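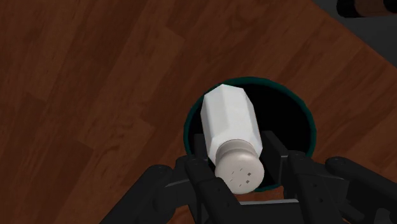
Salt shaker over the round container, wooden surface

From: Shahram Amini
Date: 2018-12-20
Subject: Re: [homepickles] Salt by weight or by taste??

Hi all,

Sorry for letting this one sit, we had my in-laws here and then I had the cold that everybody has. I've been reading along on my phone though, and Kiani's message has been rattling around in my head, so I'm going to answer it in chunks. Go get a coffee.

Kiani wrote:

> I have now thrown out my second batch of cabbage this fall. First one
> went soft and slimy in a week. So for the second one I figured more
> salt is safer and just kept shaking it on until it tasted like the sea.
> That one never went soft but it never went sour either, it just sat
> there tasting like salt. My grandmother never weighed anything in her
> life and hers was perfect every year. What am I doing wrong? Also is
> it true you can't use regular table salt? And does the crock matter?
> I have an old stoneware one but there's a hairline crack near the top.

OK so first of all, don't feel bad. My first three years of kraut were all over the place and I ate most of it anyway out of pure stubbornness.

> My grandmother never weighed anything in her life

Mine didn't either! But she made it in the same crock, with cabbage from the same garden, with the same coffee cup for the salt, every single fall for decades. I once got my aunt to dig out that cup and I put it on my kitchen scale, level, filled with the coarse salt they used. It came to 281 grams, and then I did it again a bit more heaped, the way my aunt swore she did it, and it came to 304. So there's your "by feel." She did measure, she just measured with a cup. If you have no cup and no forty years, use a scale. A cheap one is fine.

The number I use is 2 percent of the weight of the trimmed cabbage. Trimmed, meaning after you take off the outside leaves and cut out the core. My last batch was 3000 grams of shredded cabbage on the nose (I kept adding handfuls until the scale said so, I like a round number) and it got 60 grams of salt. You can go up a little if your kitchen runs warm. I wouldn't go much below, and that may well be what happened with your soft one.

As for the second batch, I think you went way over. The bacteria that make it sour do like salt better than the slimy stuff does, but there's a limit, and past it everything slows down to a crawl. How long did you give it before you tossed it? If it was only a week or two in a cold basement, it might have been fine by February. Next time don't dump it, send me a note first. You can rinse oversalted kraut and cook with it, pork and apples, really nice.

> Also is it true you can't use regular table salt?

People get very worked up over this one. I've used plain table salt, the iodized kind, when it was all I had in the house, and the cabbage turned sour the same as ever. The anti-caking stuff can make the brine a bit cloudy. I prefer a plain coarse sea salt, mostly because I like rubbing it in with my hands. What you do need to watch is going by spoonfuls, because a tablespoon of fine salt weighs a good deal more than a tablespoon of the flaky kind, and that's where recipes off the internet will get you in trouble. Again, scale.

Also, shaking it on from a shaker is fine for your eggs, but for a whole crock you'll be there all night and you have no idea how much went in. Weigh it into a bowl first, then sprinkle by hand between layers. I do a layer of cabbage, a pinch or so of salt, squeeze, another layer. After that I leave the whole thing under a towel for half an hour and go do something else, and when I come back there's usually a good puddle at the bottom. Then more squeezing. If you have kids around, this is the job for them.

> And does the crock matter?

A hairline crack near the top, above the brine line, I would personally use and keep an eye on. A crack below the brine, no. It will seep, and stuff gets down in there that you can't wash out. Fill it with water, set it on newspaper and leave it overnight. If the paper is dry in the morning and the crack really is up high, go for it. If you want a new one, I have two and I'll tell you how they are.

The Verkel is the one with the water channel around the lid. It's heavy as anything and it burps at night, which scared my wife half to death the first week. Very good crock. The weights that came with it are two half moons and they leave a gap in the middle, so I put a whole cabbage leaf on first and tuck it in all the way around.

The Vudent is smaller and straight-sided and has just a plain lid. It was a lot cheaper. You have to skim it more – there'll be some white film on top now and then, which is only yeast, take it off with a spoon – but for one or two people I'd say get that one. Mine fits in the cupboard under the sink, and the Verkel lives on the floor because there's no shelf I trust with it.

Somebody (I lost the message, sorry) asked about Gusarska. That's the shop, not a kind of cabbage! They moved in August, they're now around the back of the old post office, and they get the flat white heads by the crate until the first hard frost. The flat ones are so much better for this than the round green supermarket ones. Thinner leaves, sweeter, and you can pickle the heads whole for rolls if you've got a barrel and a strong back. I don't do whole heads anymore. Call before you drive over, they close when they feel like it.

A few other things from the thread while I'm at it:

Caraway yes, always. Juniper, a few berries, not a handful. I tried dill seed one year and didn't care for it.

Whoever said to add vinegar at the start to "help it along," please don't, you'll get cabbage in vinegar. Nothing wrong with that, but it's a different dish.

Temperature: mine starts in the kitchen for three or four days, until it's bubbling and smells a bit rude, and then it goes out to the back hall where it's cooler. I start tasting after two weeks. We usually like it at five.

Carrots are OK, they make it a touch sweeter and the color's pretty. Beets will take over the whole crock and everything you own.

Kiani, if you do batch number three over the holidays, write down the weight of the cabbage and the weight of the salt and the day you started, on a piece of masking tape right on the lid. Then if it goes wrong we've got something to go on. And post how it comes out, good or bad, I want to know.

Does anybody have a decent recipe for the juice, by the way? I've got two big jars of it in the fridge and there's only so much I can drink. My neighbor puts it in bread dough in place of the water and salt, but she couldn't tell me how much.

Happy holidays everybody,
Shahram

P.S. The swap table in January is still on as far as I know. I'll bring kraut and I'm looking for hot peppers, the skinny ones in brine that somebody brought last time in the jar with the blue lid. Whoever that was, bring more!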